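Subject: Re: [cell-planning] Second gripper or spare parts first?

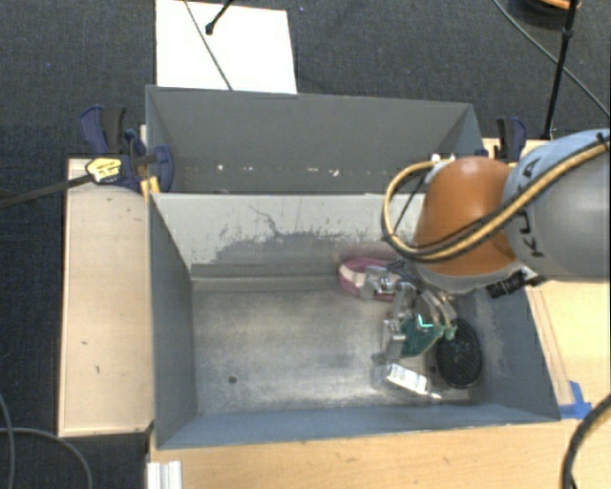

Picking from the front bin, bins held with the bar clamps.

Hello all,

Thank you for the answers until now. I reply to the message from the Tundier side, which I quote here:

> We have 2000 left in the equipment line and it must be ordered
> before the end of May. My proposal is the second gripper set from
> Prestarine, 2169 with the mounting plate. The difference we can
> ask from the general budget. Spare fingers can wait until autumn.
> Does somebody object?

I object a little. I agree that we will need the second set one day, but I don't think it should be the first order. When one finger is damaged, the whole cell stops, and the last time we waited five weeks for the part.

I asked for two other prices:

Akgül, spare finger kit with tubes and tips: 895
Helus, two deeper bins with fixed mounting rails: 670

Together it is 1565, so we stay inside the line and 435 is left for shipping and small things. The Akgül price is valid until the end of the month. Helus did not write any date — I will ask them again.

About the bins: clamps are fine for a test, but every time we change a bin we must check the position again. With rails this work should be shorter. Please look at the rail drawing before you say yes, I am not sure that the holes fit to our table.

One question to those who already bought from Prestarine: is the mounting plate really necessary with our arm, or can it be removed from the offer? If the price goes below 2000 without it, I am ready to discuss again.

I need to send the order form by noon on the last working day of May, so please write your opinion to the list before that.

Best regards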